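26th March. Open day at Prendik, the robot place out past the ring road in Dakovville. I went so you don't have to. Thread, with biscuits.

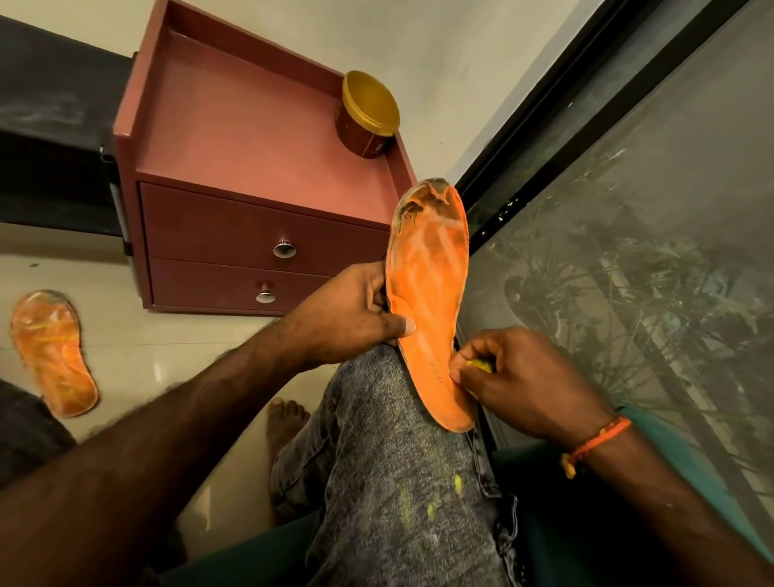 *Insole cleaning, the human way. Remember this one, it comes up again.*

**2/** Prendik teaches robots to do housework. The pitch on the leaflet was "the jobs you put off". I put off most jobs, so I felt seen and slightly got at.

**3/** You get a lanyard at the door. Mine said 1184. The woman behind me got 1170. We compared, agreed there was no system, and were friends for the rest of the morning.

**4/** First up was Misaki Hoshino, who runs the teaching side. Her line is that the hard part isn't the arm, it's finding out what people do with their hands when they aren't thinking about it. So they collect a lot of footage of people doing dull things at home, from head height, looking down at their own hands.

**5/** Hence the insole. Orange, grubby, top layer peeling at the toe, with the other one waiting its turn on the tiles. She left it on the big screen through her whole talk. I have never looked at an insole for that long and I own several.

**6/** What she wanted us to look at was the grip. Left hand holds the edge with the thumb pressed on top, right hand pinches down by the heel with a bit of something yellow in the fingers. And the whole thing propped on a knee. The knee is doing half the work!

**7/** Robots at Prendik do not have knees. A man asked if they could be given one. Misaki said "we've talked about it" in the voice of someone who has talked about it a great deal.

**8/** Someone else asked what the yellow thing was. Sponge? Cloth? There was a proper debate. It was not settled and I believe it carried on in the car park.

**9/** Then the live bit. The robot is called Lornanness. I asked why and was told it was a long story, and then was not told the story.

**10/** Lornanness is two arms on a post with a small tray in front. The task was to pick up an insole (a clean one, cowards), hold it steady and wipe it from toe to heel. It was given 5 goes.

**11/** Go one: picked up the insole, picked up the sponge, put the sponge down, thought about it, put the insole down on the sponge. Warm applause.

**12/** Go two: a very thorough wipe of the tray.

**13/** Go three worked. Start to finish, toe to heel, and it turned the insole round to do the edge. I made a noise. A child looked at me.

**14/** Goes four and five were go one again, but with more confidence.

**15/** Washington Siqueira does the hands. He let us try the grippers by remote, and I want to report that I was worse than Lornanness by some distance. I folded an insole in half and couldn't get it to let go. He has very good manners.

**16/** I asked him why insoles, of all things. He says they bend, they slip when there's soap on them, and they're a different shape at each end. If it can cope with that, a plate is a holiday.

**17/** There was also a stand from Goicoechea, who make the finger pads. Free samples in a bowl. They look exactly like mints. I'll say no more except that they aren't, and the man on the stand had clearly watched it happen before.

**18/** Biscuits: 4 kinds, all decent, served by a person. I checked.

**19/** Would I go again? Yes, annoyingly. I turned up ready to be sniffy and came home wanting go three on a loop. It was a wipe. I've done thousands of wipes - no one has ever clapped.

**20/** Several of you asking if you can buy one. No. Misaki says it isn't for sale and there's no date. You'll have to sit down with your own shoes like everybody else.

**21/** They're doing another in the autumn. Sign up at the desk or by email, bring a coat because the hall is freezing, and the bus stops short of the gate so allow for the walk.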